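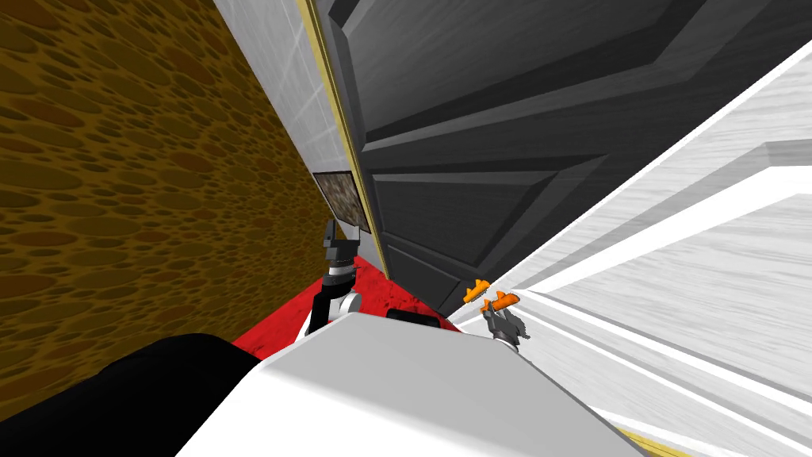
The change of command at the Cluvstead reserve depot has been the talk of every tea break since April, so I'd better say something about it. Our outgoing commanding officer handed over after almost four years, and no, he wasn't pushed. I asked him straight out and he laughed – he wants to see his grandkids. His old office is having a tidy-up before the new boss moves in, and I've put in my vote for colour. A dark grey panelled door with a thin gold trim would suit a colonel very nicely, I reckon, though I'm told the defence budget won't stretch to it!

Somtochukwu Tamuno takes over in May 2024, after 18 years in uniform, most of them in transport and supply. She's keen to get the weekend drivers' course at Pritach running again (I did it years ago and still can't reverse a trailer).

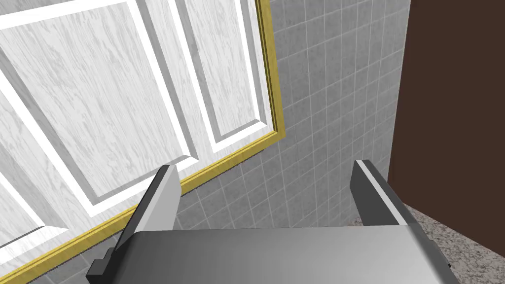 Two metal fingers, pointing up

The other bit of news is recruiting. We have 60 reservists on the books and room for 12 more, mainly drivers, cooks and signallers. Please don't assume you're too old to ask.

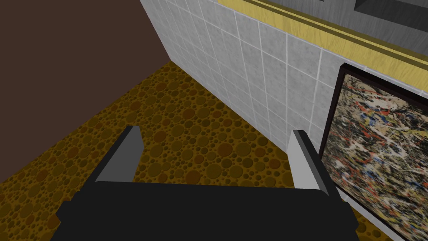
Parade nights stay at the Nwosu Street hall while the depot roof is fixed. Wear proper boots, and if you're helping with the stores move, bring gloves. Keep a good wide gap between you and the next person on the floor, like those two grey fingers, when we're shifting crates. Supper's on afterwards, and Eltance Bakery is doing the pies.
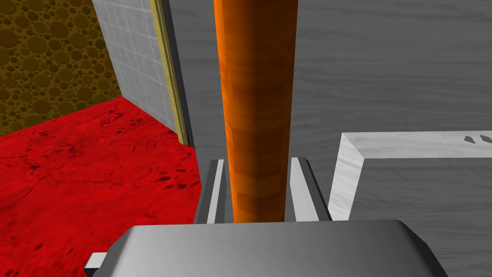
The tall orange cylinder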